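Section 4: First shift with the two-arm sorter

Written for the Lavatdale packing room. Revised Aug 4, 2020.

The supplier's booklet from Vandura says the sorter can be running within the hour. Ours took most of May. Read this section before you believe theirs.

4.1 Before you switch on

1. Clear the table of cups, pens and paperwork. The sorter can't tell a delivery note from stock.
2. Check that both grippers open and close freely by hand. Power must be off.
3. Write the starting count on the shift sheet. The old hand target was 643 pieces a shift. The Andonitz brochure promises 700. Write down what you get.

Note: The shift sheet is for judging the machine. If anybody uses it to judge you, tell your union rep.

4.2 Teaching the colours

4. Select TEACH on the panel and wait for the tone.
5. Put out a few practice cubes in two colours, well apart. Do not use real stock until step 8 is done.
6. Teach one colour, then the other. The Shenoy software asks you to confirm each one. Don't press YES out of habit.
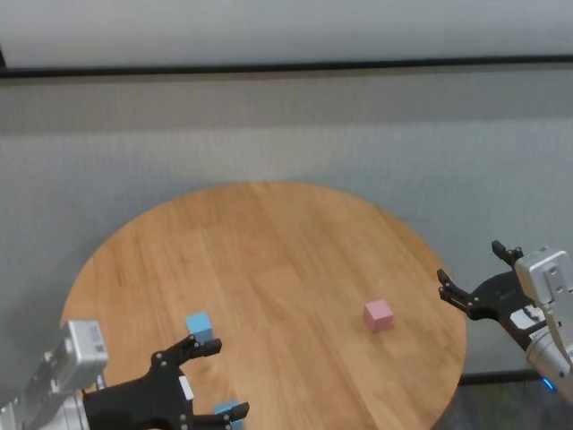

7. Run the practice cubes ten times, moving them between runs. Any wrong pick means going back to step 4. Light blue and pale pink are an easy pair, and a good result with them tells you very little about how the sorter will cope with brown card on a brown table.
8. Load real stock, one tray only, and stay with it.

CAUTION: Keep hands off the table while either arm is live. A paused arm may start again without a sound.

4.3 Who does what afterwards

The plan says one person can mind the sorter and do the labelling as well. On our first full shift it managed 326 pieces, and the person minding it labelled none — they were busy putting dropped pieces back. Until that changes, keep two people on the bench and enter clearing-up time under code M, not under breaks.

9. At the end of the shift, select PARK, wait for both arms to stop, then switch off at the wall.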